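Ticket 2872 – Small green belt drifting to one side
Product: Pevton bench conveyor
Status: Resolved, leaving open until Tuesday

Reported
Belt creeps toward the bracket side after a few minutes of running. Worse with the foam cubes on it, fine with nothing on it. Power supply is the Gisler one that came in the box. I love this little conveyor and really want it back on the bench!

Tried so far
1. Wiped the belt down with a damp cloth. No change.
2. Swapped the power supply for the Bradier spare. No change, so I put the Gisler back.
3. Checked the surface for wear. There's a long thin scratch running diagonally across the green, plus light scuffs, and I can't feel any of it with a fingernail. Purple block in the first, yellow cube in the second.

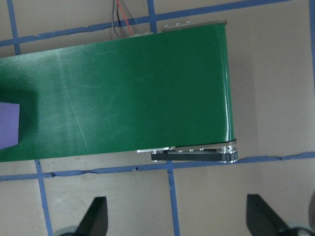
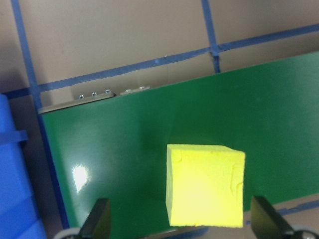
4. Backed off both tension screws, then brought each one in 2 turns. Big difference right away – the belt sat in the middle for the whole run.

Reply from support
Great work on step 4! Uneven tension is the usual cause on this model. The scratch is cosmetic, so please don't order a new belt for it. Could you do a longer run with the cubes on, 600 seconds at low speed?

Update
Ran the full 600 with cubes going down it the whole time. No drift at all, and it's quieter too! Settings saved under Atum.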